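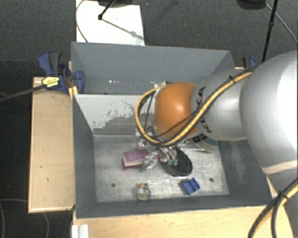
4 min read

Bin Picking, Part 2: Course Notes for the Nastero Project

Okay, welcome back! Last time we got everybody's arm moving without tripping the safety stop (mostly), and now we get to the fun part, picking stuff out of a bin.

Your team has a gray bin, a KUKA arm and a mixed bag of objects. The score is picks per hour, and a pick counts when the object leaves the bin and lands in the tray. Last May the top team, Wurstead, logged 744 clean picks over the whole project out of 1,000 tries, and I still hear about it from them.

Start with the brush-like thing. It's the friendliest thing in there, dark and chunky against the metal floor, and you can come straight down on it with the fingertips. Get that one solid before you touch anything else. The blue block is next. It's usually lying at an angle, so your code has to work out the rotation and turn the wrist to match. If you skip that step you'll grab corners, and I'll know, because I did it for a month.

Then there's clear plastic. Oh boy. Shiny packaging on a shiny floor throws glints all over your depth data, and when it's lapped over the end of something else, like the pink one, your segmentation will happily call the two of them a single object. Read the Thampi handout before you try to fix this. The small round container is clear too, so same warning.

A few things I keep repeating in lab:

Check the clamps on the rim before you power up. If the bin has shifted, redo the calibration.

Watch the yellow hose. It makes a big loop near the orange joint, and if you spin the last axis too far you'll wind it up. Keep your wrist moves under 60 degrees per step for now.

Ignore scratches and holes or screw heads in the floor. Your detector won't want to, so mask them out.

For next class, bring your grasp log and one failure you can't explain. Upload both to the Flerutik folder by noon. Questions go to me, Prakash Reddy, and I'm in the lab most afternoons.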